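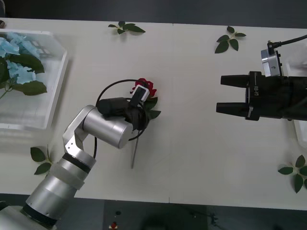 Faux flowers for the hallway – do I cut the stems or not?

pipandthyme
Posted 23/04/2024

Right, I've finally given in and gone artificial. Our hallway gets no daylight to speak of and I was spending a silly amount on fresh bunches that drooped by the weekend. So I've ordered a load of red roses and pale blue hydrangeas from Nurside (the Brurnach range, if anyone knows it) and I'm all excited and slightly terrified. The stems are miles too long for my vase and I don't want to ruin them. Do you cut yours or bend them? And is red with pale blue going to look like a school fete? My sister says yes.

mossylane
Bend first, cut later! You can't stick a stem back on once it's gone. I fold mine up from the bottom in a tight U and it wedges nicely in the vase too. If yours is a see-through one that won't do, obviously, because you'll see the lot.

Colours sound lovely to me. Ignore your sister.

oldgreenhouse
Disagree about bending, sorry. The wire in the cheaper ones snaps after a couple of goes and then you've got a rose that nods at everybody. Proper wire cutters, one snip, done. Don't use your good scissors, I wrecked a pair that way.

And I'm with the sister on the red, a bit. I'd go cream.

tallulah_b
I do a table at our village show every July and what I always tell people is lay everything out flat before anything goes near the vase.

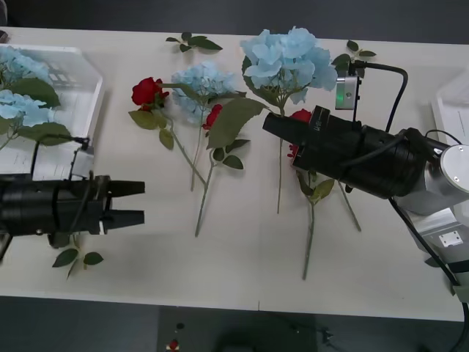

Laying out is where you sort the colours, I find, and it costs you nothing to shuffle things about for ten minutes. You want all the heads up one end and the stems coming down towards you, so you're more or less looking at the finished bunch lying on its back. With red roses and pale blue hydrangeas I'd let them overlap, a rose half tucked in against a blue head, and then the red doesn't shout nearly so much. Have the biggest hydrangea up near the top of the layout and fit the others round it. And keep any spare sprigs of leaves! They're brilliant for hiding gaps at the rim.

oldgreenhouse
Fair enough, tucked in does calm it down. I'd still go cream.

pipandthyme
Ooh, that's so helpful, thank you. I'd been planning to just poke them in one by one and hope. I've got 11 stems coming, is that too many for one vase? It's a black Cavalcanti one, 30 cm tall with quite a narrow neck.

tallulah_b
Depends how narrow. Hydrangea heads are bulky, so the top fills up long before the neck does. Start with the hydrangeas, get those sitting right, then thread the roses through. You might well have a couple left over for the loo!

A black vase is a good shout, by the way – pale blue looks really fresh against it. The one thing I'd watch is the underneath. We stand up to do our flowers and then everyone sees them from the sofa, and from low down you get all the branching bits, that yellowy-green plastic.

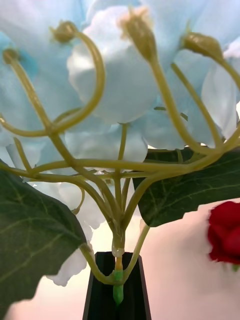

mossylane
Mine are on top of a bookcase and the underside drove me mad until I pulled the lower petals down over it and shoved some foliage in the front. Took two minutes. I wouldn't bother for a hall table though, you're always looking down on those.

oldgreenhouse
Unless you've got stairs opposite! Ours face the bottom step and I sit there to put my boots on, so I get a fine view of the plastic every morning. Wider leaves low down is the answer. I also put a blob of Stiltent putty in the bottom of the vase to stop the whole thing twisting round when the door slams.

pipandthyme
We do have stairs opposite, oh dear. Right, so it's lay flat, hydrangeas first, leaves low down. I'll try bending one stem and if it snaps that one can be my practice cut. Is the putty easy to get out again afterwards?

oldgreenhouse
Comes out in one lump if you leave the vase somewhere cold for a bit first. Don't use hot water, it goes to chewing gum.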